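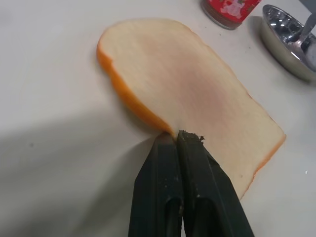 Minutes of the Short Fiction Reading Group, Sep 1, 2022

Present: nine of us, plus two who came in late with wet umbrellas and missed the first story completely. I took the notes again, so blame me for anything you think you didn't say.

1. Last meeting's minutes

Passed, with one fix. I had written that the group "hated" the generation ship novella. Several people want it on record that they only hated the second half. Fixed. Sorry!

2. The magazine issue

We'd all agreed to read the summer double issue of Havow cover to cover, and six people managed it. (I did, mostly on the bus.) We took the stories in the order they're printed, which meant the long one ate up most of the evening.

"The Tollkeeper of Bostell" is the long one, and I loved it. A retired customs officer goes back to her old post on a moon where the only road is owned by a dead man, and she has to decide whether his ghost is still entitled to collect. It sounds silly when I put it like that, but the author plays it totally straight and the hearing in the middle had me holding my breath. Others weren't so sure. Two people thought the ghost law was explained three times over, and one said the ending only works if you've forgotten the letter on the first page. We went back and read the letter out loud. It does sort of contradict the ending. I still love it.

"Forty Winters" went down well with everybody, which hardly ever happens in this group. It's very short, only 3,000 words, about a colony that sleeps through the cold and the one kid who keeps waking up. The general feeling was that it could have been sad in a cheap way and wasn't. Somebody asked whether the kid is meant to be the narrator's mother. We split down the middle on that and nobody budged.

"Cendura Calling" is the funny one, or it's meant to be. Alien radio host, human caller, wrong number. I laughed twice. The rest of the table seemed to laugh either a lot or never. One member thinks the joke about the weather report is the best thing in the issue, and was asked to stop doing the voice.

We ran out of time for the two flash pieces and the poem. Nobody spoke up for the poem, so I will: go read it, it takes a minute.

3. The Thampi books

Carried over from last time. The question was whether we should do the whole Thampi trilogy over the winter or just the first book. I'm for the whole thing — the first one ends on a cliff, and I mean that literally, somebody is hanging off it. Against that, the third volume runs to more than 300 pages of appendices and maps, and it's hard to find at a decent price. The library system has one copy of it, and it's out.

After a lot of back and forth we agreed to read book one for the next meeting and vote on the others once people have finished. If you've already read all three, please, please don't tell us who the pilot is.

4. The shelf

The group's lending shelf now has 40 paperbacks on it, and it won't take any more. If you've borrowed something and liked it enough to keep it, fine, just swap in another one. We do have three copies of the same vampire western, so anybody who wants one can have it for good. The box of old magazines under the shelf is staying put for now, but it's getting heavy and the bottom is starting to go.

5. Our own story contest

We're doing it again. Same rules as last year: any kind of science fiction, fantasy or horror, no names on the pages, everybody reads everything. The theme got more discussion than I expected. "Last train" lost by one vote to "The wrong moon," so that's the theme. There was a request to raise the word limit, because last year's winner came in at 2,031 words and we all pretended not to notice. The limit is now 2,500 and we will notice.

Stories are due at the start of December. Send them to the group address and I'll strip the names off before they go out. I'm entering too this year, so somebody else will need to handle mine. One of the umbrella people offered.

6. Anything else

A member has found a stack of audio dramas from the seventies and wants to play one at a meeting. Everyone said yes, as long as it's under an hour.

Somebody asked if we could start half an hour earlier. Most people can't get there from work in time, so we're leaving it where it is.

To do before next time:
Read Thampi book one.
Return the two overdue anthologies (you know who you are).
Bring an idea for a ghost story issue to read in the fall.

We wrapped up a little late, still arguing about the letter.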